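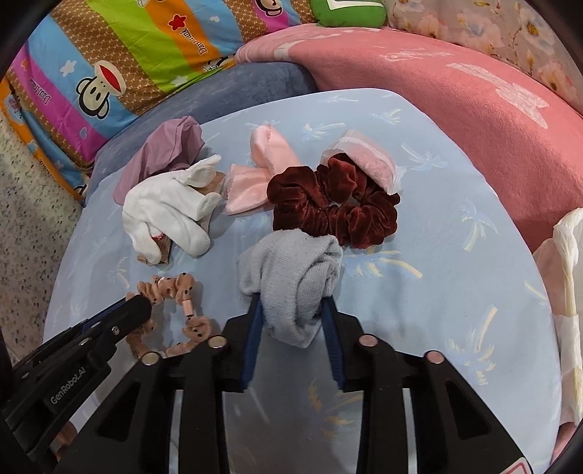
Por que é que os ouvidos estalam no avião?

Adoro a descolagem! O avião corre pela pista, o nariz sobe e, de repente... ploc! Os meus ouvidos fazem um barulhinho esquisito. Os teus também?

Vou contar-te o que se passa. Atrás do tímpano há um espacinho cheio de ar, ligado ao nariz por um tubo fininho. Quando o avião sobe, a pressão do ar na cabina baixa, e o ar que está dentro do ouvido quer sair. O estalo é o tubo a abrir-se para o deixar passar. 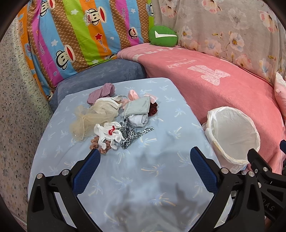
E na descida, porque é que às vezes custa mais?

Porque agora o ar tem de entrar, e o tubo é mais preguiçoso nesse sentido. Fica fechadinho até nós lhe darmos uma ajuda.

O meu truque preferido é bocejar com a boca bem aberta, como um hipopótamo. Engolir também resulta, e beber água aos golinhos é ótimo. Em novembro voei para Prirndale, uma viagem de 40 minutos, e bocejei a descida quase toda
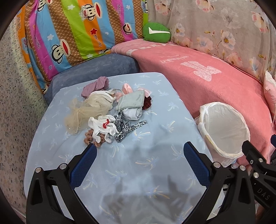

— a senhora do lado deve ter pensado que eu estava cheia de sono! Se estiveres constipado, o tubo pode inchar e o ouvido doer um bocadinho. Nesse caso, avisa logo o adulto que vai contigo.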